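Packaging and Materials 1
Handout 5: Tapes, wrappers and packing for shipment
Instructor: Yuto Hattori
25 February 2020

Read this before the lab session. Bring it with you, since the worksheet uses the same headings. Chapter 4 of the course reader (Dreßler) covers the same ground in more detail, but his section on water-activated tape is optional this term.

1. What a pressure-sensitive tape is made of

A tape has at least two layers, the backing and the adhesive. Many tapes also have a release coat on the back side so that the roll can be unwound. Without a release coat the adhesive would stick to the layer under it and pull fibers off the backing.

Common backings:
Paper. Tears by hand, takes ink, stretches very little unless it is creped.
Creped paper. Has fine wrinkles across the width, so it stretches and goes around curves. Masking tape is the usual case.
Plastic film. Strong along its length, hard to tear without a cutter.
Cloth. Tears in a straight line along the weave and handles rough surfaces well.

Common adhesives are rubber, acrylic and hot melt. Rubber grabs quickly but ages poorly in sunlight. Acrylic takes longer to reach full strength and lasts longer. Hot melt grabs very fast on cardboard and gets soft in a warm truck.

The roll is wound on a core. Store rolls on their flat ends, away from heaters. A roll left standing on its curved side for a whole summer can go out of round, and then it will jam in a dispenser.

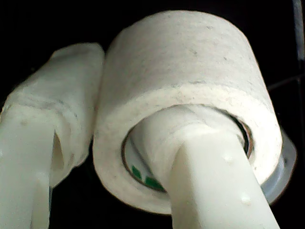
2. Tack, peel and shear

These three words get mixed up in nearly every lab report. Please use them as follows.

Tack is how well the adhesive grabs on first contact with light pressure.
Peel is the force needed to pull the tape off at a set angle and speed. We use 180 degrees in this course.
Shear is how well the tape resists sliding when the load runs parallel to the surface. It is measured as time to failure under a hanging weight.

A tape can score high on one and low on another. Removable notes have fair tack and low peel. Box tape needs good shear, as the flaps of a full carton push outward the whole time it is in storage.

For the shear test we hang 1000 grams on the standard strip and note the time at which it drops. If the strip is still up when the lab closes, write "no failure" and the hours elapsed. Do not guess a number.

3. Primary, secondary and transport packs

The primary pack touches the product. The secondary pack groups primary packs for the shelf. The transport pack protects the group on its way to the store. A display tray can serve as a secondary pack if it is sold or shown with the goods in it.

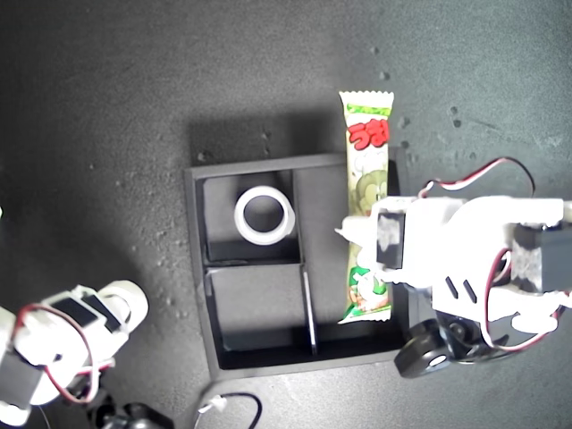
A single-serve food wrapper is normally made on a form-fill-seal machine. Film comes off a reel, is folded into a tube, sealed along its length, filled, then sealed and cut across. The cross seal is where most leaks start. Crumbs or grease caught in the seal area leave a channel for air, and the product goes stale long before its date.

Our worked case is Merrick, a snack maker in Josatside. It packs 288 wrapped pieces to a carton and sends the cartons to a warehouse in Astgate. In December the warehouse reported cartons opening on the pallet. The tape was a hot melt type bought from Rukar, and the cartons had been taped in an unheated loading bay.

Questions we will work through in class: Was the tape wrong, or was it put on wrongly? Which of the three properties failed? What would you measure first?
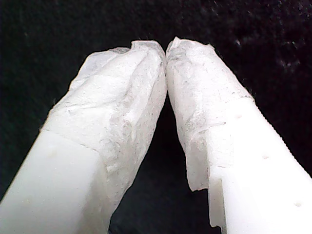

Cold matters because the adhesive has to flow a little to wet the surface. On a cold carton it stays stiff and touches only the high points of the paper. Dust from the cut edges makes it worse. Recycled board is also harder to tape, as its short fibers come away with the adhesive.

4. For next week

Finish the peel worksheet, both sides.
Read pages 310 onward in the reader, up to the end of the section on carton board.
Write one page on the Merrick case. State which test you would run and what result would change your mind.

Reports go in the tray outside the lab office.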